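Getting a conference poster home (and onto a wall) in one piece

Quick notes, typed up between sessions because three people in the department asked me the same thing in July. Mostly stuff I learned the hard way at archaeology and history meetings.

Tubes. Get one longer than the poster, not the same length. Mine from Candwood is fine, the cheap one lost its cap on a train. Pack some tissue in both ends so the paper doesn't slide. Roll it print side OUT if you can stand it, lies flatter afterward. Name and phone number on the tube, not just on the cap!

Curled paper. Unroll on a clean table, face down, heavy books along the edges. 60 minutes for thin stock. Overnight for the thick satin kind. Don't iron it. Drahomíra Hrnčiar ironed hers on low with a towel over it and the ink came up on the towel, whole map of the delta, very pretty, poster ruined. 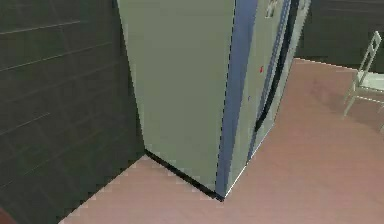
Pin holes and tape. Push pins only at the poster boards, never through the print itself if you want it again - use a scrap of card over the corner and pin the card. At home, painter's tape first, then the double sided stuff on top of the tape. If you have no free wall, a tall refrigerator with a broad smooth side panel does nicely for a poster while you rehearse your talk, magnets at the corners (check the side takes a magnet, some dont). Wipe the panel down before, grease gets on the back of the paper and shows thru.

Printing. Send the file at 300 dpi, PDF, fonts embedded. Ask for a proof of any page with Arabic or Greek on it. The Onitz shop turned all my accents into little boxes and I only saw at the venue.

Badges and lanyards. Cut the paper out, keep the plastic holder. Good for seed packets, keys labels, spare buttons. I have 74 of them in a drawer, take some, please.

Handouts. Binder clips beat staples, people want to pull out one page and copy it. Keep a dry set in a zip bag at the bottom of the suitcase, under the shoes.

Coffee on the program. Blot, don't rub. Paper towel each side, under a book, change the towel after 3 minutes and again later. Stain stays a bit but the pages wont stick.

More on tote bags when I'm back.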